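Recording good demos on a two-arm leader/follower bench

Quick notes, typed up between sessions. Assumes your arms are built, calibrated and talking to the laptop. If not, do that first, this page won't help.

Task I'm using: toy bricks and a tray with compartments, one color family per compartment. Cheap, easy to reset, and hard enough to be interesting. Swap in your own parts, most of this carries over.

Before you start

Write the task down. One sentence, taped to the bench. Mine: "Pick up every loose brick, put it with its color, arms back to rest." Sounds silly. But if two people are driving and one thinks the task ends at the last brick and the other thinks it ends at rest, you get a policy that freezes at the end or wanders off.

Fix the camera. Bolt it, don't clamp it. Then save a reference still and overlay it on the live view every morning. I lost most of a Wavance dataset to a camera that had slipped a little. Didn't notice until training.

Lights: same ones, same brightness, blinds down. Sun across a white table around 4 pm will wreck you.

Cables. Run each arm through its full range by hand, power off, and watch the cable the whole way. Needs slack at the wrist and elbow but not so much that it hangs down where the bricks are. Clip it to the links. Check again after an hour, clips creep.

Home pose

Pick one and record it in the config. Every episode starts there. Grippers open, nothing held, fingers clear of the tray and clear of each other. Don't eyeball it, drive to the saved joint values.

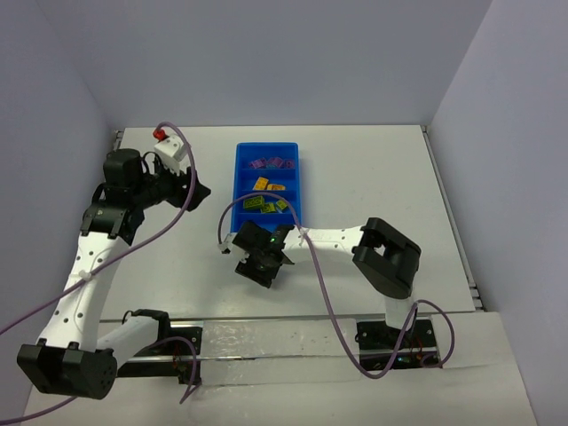
Decide now which arm owns which side. My rule is left arm takes anything left of the tray, right arm takes the rest, and the idle arm backs off before the other one comes over the tray. Write that down too. Two arms over the same compartment is where the collisions happen, and a collision episode is a deleted episode.

Driving

Hold the leader arms lightly. Elbows on the table if you can.

Go slower than feels natural. Then a bit slower. Follower lags the leader and if you snap your wrist, the recording has a snap in it and the follower overshoots.

Approach from above, stop, close, stop, lift. The little stops matter. They give the model a clean grasp moment to learn.

Look at the camera feed, not at the table. This one hurts at first. But the policy only gets the camera. If you can't tell from the feed whether the brick is between the fingers, neither can it. Hide the table behind a piece of cardboard if you keep cheating.

Missed a grasp? Back off, try again, keep recording. A few recoveries in the set are good. Missed 2 in a row on the same brick, scrap the episode and reset.

Don't throw. Don't shove bricks along with the side of the finger, unless you want a robot that shoves.

Flat bricks are the worst. Grab by the long edge, tilt, then lift.

Resetting

Take the bricks out by hand, scatter them, vary it. Really vary it, people have a favorite scatter and don't know it. I use a printed list of start positions and cross them off as I go. Tray goes back on its tape marks every time, at least for the first batch. Move it around later once the basic thing trains.

How many

First usable policy on the Henriques bench came from 152 episodes. Before that it mostly hovered. Your number will be differnt, but don't judge anything off a handful.

Stop for a break after 23 episodes. My limit anyway. After that my hands get sloppy and I start rushing the return to home.

Checking

Replay before you train. Pick some at random and play them back on the real arms, bricks in the same start spots, hand on the stop button. If playback misses bricks the recording got, suspect calibration or dropped frames. Fix that before recording more.

Delete, in this order:
- anything with a collision
- anything where a hand is in view
- anything that didnt start at home
- long pauses where you were thinking

Label the rest with operator initials and a version of the task sentence. If the sentence changes, new version, new folder. Don't mix.

Training settings are on the Flutevus page, still half written.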